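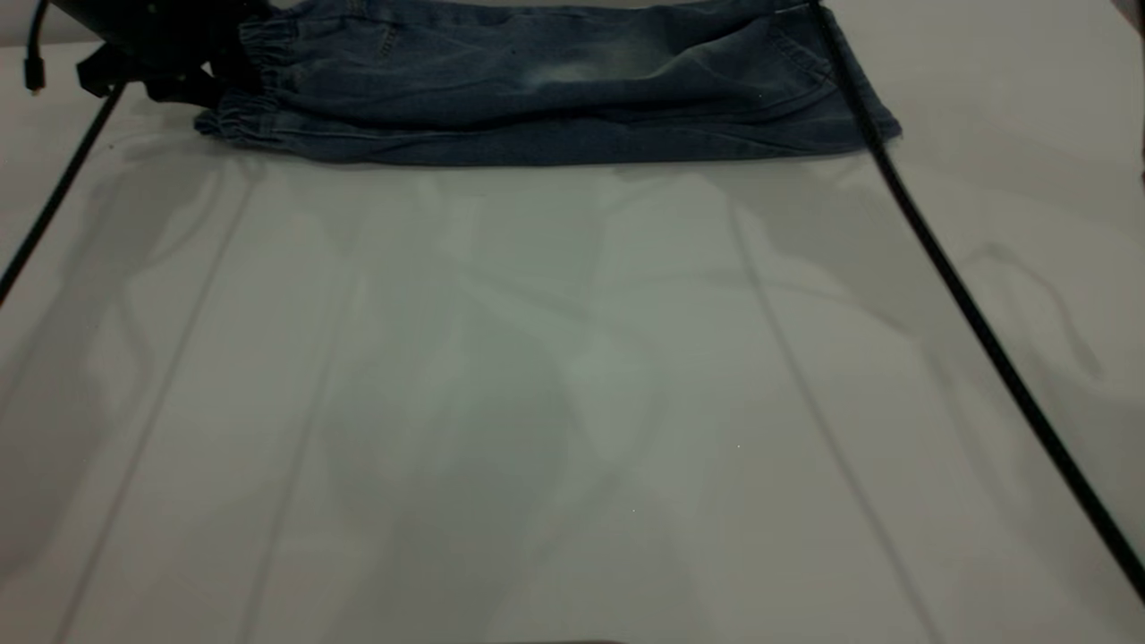
Print this message | E-mail this message

Subject: Re: [garment-automation] What are people budgeting for grippers?
From: Haruna Nakajima

Hi all,

Okay, so this got long (sorry, I had coffee and a spreadsheet open at the same time). Replying to the note from the Kurkongate folks, which I'm quoting so it's all in one place:

> We have a small clothing resale and repair shop and we're putting
> together a budget for a first folding and sorting station. The
> quote we got from Nechyporuk has the arm, the controller and one
> gripper, and then a line that just says "accessories, as needed."
> What should we be putting in for that line? Also, is there any
> point in paying for wrist cameras if we already have an overhead
> one? We mostly handle jeans and work pants. Hoping to order in
> March if the money comes through.

First thing, please call Nechyporuk back and get that accessories line broken out before you sign anything! Ours said nearly the same thing, and I let it go, and then I spent a whole afternoon explaining to our bookkeeper why we needed another $767 for fingertips, pads and cable clips. None of it was a rip-off. It just wasn't in the number she had approved, and she has a long memory.

Fingertips are the thing I'd budget for most carefully. Denim is rough on them, especially at the seams and the hems. We keep 8 spare sets on the shelf and reorder when we're down to two. If you were doing T-shirts I'd say buy half that and see how it goes, but you're doing jeans all day long, and jeans are heavy and stiff in one spot and floppy in the next. The kids' pull-on kind with elastic at the cuffs are their own special adventure, so bring a few pairs of those to your demo if you sell them. Don't let anybody demo on a nice flat dish towel. Ask me how I know.

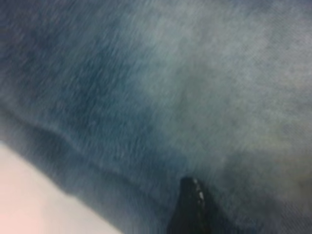
Reading time: 2 min.

On the wrist camera question, I'd say yes, put it in, but put it in as a separate line so you can push it to a second order if you have to. The overhead view tells you where the pants are and which way they're lying. Once the fingers get down to the cloth you want to know where the rolled edge is and how much fabric you're about to grab, and from up top the gripper itself is often sitting right over the part you care about. The close view can get pretty smeary when things are moving, so ask about shutter settings and whether a brighter lamp is extra. With Kimon it was extra. With Prindano the lamp was included but the mount wasn't, go figure.

Other stuff I'd have in the budget from day one:

Cable management. Sounds silly, I know. Cables running across a work table will drive you nuts, and a pants leg will find every single one of them. Price out a proper overhead route while the installer is already there, so you're not paying for a second visit.

The table. We went with plain white and I'd do it again, dark jeans show up great on it. Pale ones less so, so if you get a lot of light wash, think about a second top in some other color that you can swap in.

Somebody's time. This is the one I blew. I budgeted two weeks of a person learning the thing and it was closer to some 10 weeks before she was happy leaving it alone for a stretch. Her wages came out of our regular payroll, so it never showed up as an equipment cost, but it sure felt like one.

As for ordering in March, ask for the lead time in writing, with the gripper and the arm listed separately. Our arm sat in its crate waiting for the gripper to ship, and the warranty clock was already running on it. Nechyporuk did give us an extension when I asked, so it's worth asking up front.

I can share my spreadsheet if anyone wants it, minus the salary tab. It's ugly but the formulas work. Has anybody here priced a service plan that covers wear parts too? Ours doesn't, and renewal is coming up.

Haruna

Print this message | E-mail this message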